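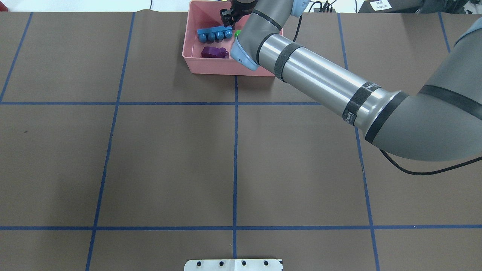

Playroom check, Fallidwood Unit 2, 24 February 2023
Inspector: Arūnas Stankevičius

Exit door opens fully: OK
Extinguisher pin and seal: OK
Outlet covers: one missing by the sink, replace
Hot tap limit: OK
Shelf brackets: two screws backing out, tighten
Toys, cracks or sharp edges: OK
Floor mat, lifted corners: fail, re-glue before reopening
Window restrictors: OK, next test June

Comments (2)

Justinas Dzene
Outlet cover fitted. Mat glue needs 8 hours before foot traffic.

hunt_96
Does the tap check cover the staff sink too?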